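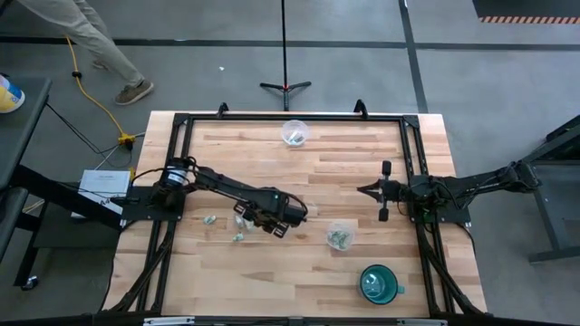
PORTO, May — I bought the Fleltine clear bowls for wrapped candy and other small things that end up loose on the worktop. They come in several sizes, and I've used two of them every day for a month.

The plastic is clear enough that you can tell from across the room when a bowl needs filling. I put 42 wrapped mints in the smaller one before they started sliding off the top. The larger one took 82.
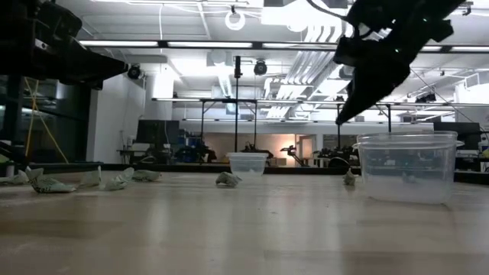 Two clear containers and some wrappers on the wooden top.

The rim is the best part. It gives your fingers something to hold, and mine hasn't cracked — I dropped the small one twice on concrete. Washing is less good. After a few rounds in the dishwasher the bottom went cloudy, so I do them by hand now.

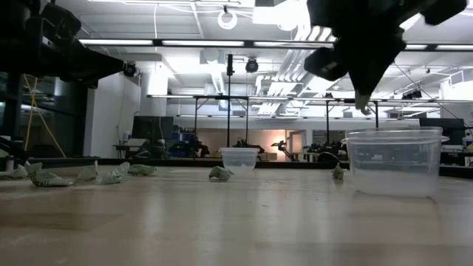
They also slide on a smooth table if you bump them when they're nearly empty. A set of stick-on feet fixed that for me, but Fleltine should include them. There is no lid either, and the Gretier bowls I had before came with one. I'd still buy these again for candy. For flour or sugar, get something that closes.

Sofia Gouveia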